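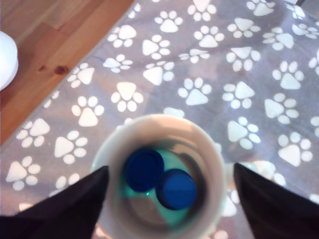
Revathi Murthy wanted to know whether a plain white cup is any better than a jam jar for keeping bottle caps in, and she doubted that it was. After 23 days with the Bruvness cup my answer is yes, with reservations.

**Construction.** White outside, with a thick, smooth rim and straight sides. The walls inside are off-white. The bottom is teal-green with a slight gloss, and this is the most useful feature of the design: a blue cap shows up clearly against it when viewed from above. Dark green caps are harder to pick out.

**Capacity.** Two caps of ordinary drinks-bottle size sit on the bottom with space left over, provided one is allowed to ride up slightly on the edge of the other. They do not lie flat side by side unless pushed. Beyond a few layers you have to tip the lot out to find a particular cap. The Lumivitz tub I used before is wider and easier to search, but it takes up more shelf.

**Stability.** Tested on a hard floor and on the grey paw-print rug. On the floor it slid when knocked and stayed upright. On the rug it went over 3 times in the same period, always empty. With a handful of caps in the bottom it stood properly.

**Cleaning.** Warm water and a soft brush. Sticky residue from drinks caps collects where the wall meets the bottom and needs a second pass. I have not put it in a dishwasher.

**Noise.** Caps dropped from rim height make a sharp click. A circle of felt would cure this but would also cover the teal.

**Against the alternatives.** The Achari pot has a lid and costs more. The Bemida one is cheaper, with a thin rim that is unpleasant to grip.

Rating: 7/10. I have ordered a second for the metal caps.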